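Right hand, new wrist, old sweatpants

September 22, 2022
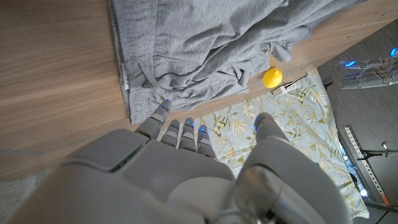
Right hand over the table, index finger at the drawstring.

The wrist is the part I rebuilt in July. The old one had a printed coupler that cracked at the set screw, and I glued it twice before giving up on it. Ronja Skjelbred turned me a metal one on the lathe at Dosholm, the shared shop across the river, and charged me the price of the stock. It fits well. I had to file one edge to clear the housing.

With that done I went back to cloth. Hard objects are mostly a solved problem for this hand – it will close on a lemon and hold it as long as I like. Knit fabric is a different matter. The fingertips slide over it, and when they do catch, they catch two layers when I wanted one. The drawstring is worse, being thin and round.

What I changed this month:

The index finger now comes down first and the other three stay curled until it reports contact. Before, all four closed together and pushed the fabric away from the thumb.

The contact threshold is 328, raw sensor counts. It was set much higher, at 3885, which I had copied over from the left hand without thinking. The left has older sensors from Jidine and they read on a different scale. That mistake cost me two evenings.

I slowed the thumb. Sølve Rønning had been telling me to do this since spring, so he gets credit.

I logged 1708 grasps on cloth between the wrist swap and last night. A lot of those are junk from the wrong threshold and I haven't sorted them yet. From the recent ones, flat hems go fine and bunched fabric is hit or miss. The drawstring I have picked up cleanly 4 times, total.

Still to do: the seam on the back of the palm shell doesn't close all the way and I can see the green of the board through it. I want a new shell with a deeper lip on that side. Drita Popescu has offered her printer, which has a bigger bed than mine. I also need to order more cable sleeve from Holmgren before I touch the left hand, and I would like to get its sensors changed over so both sides use the same numbers.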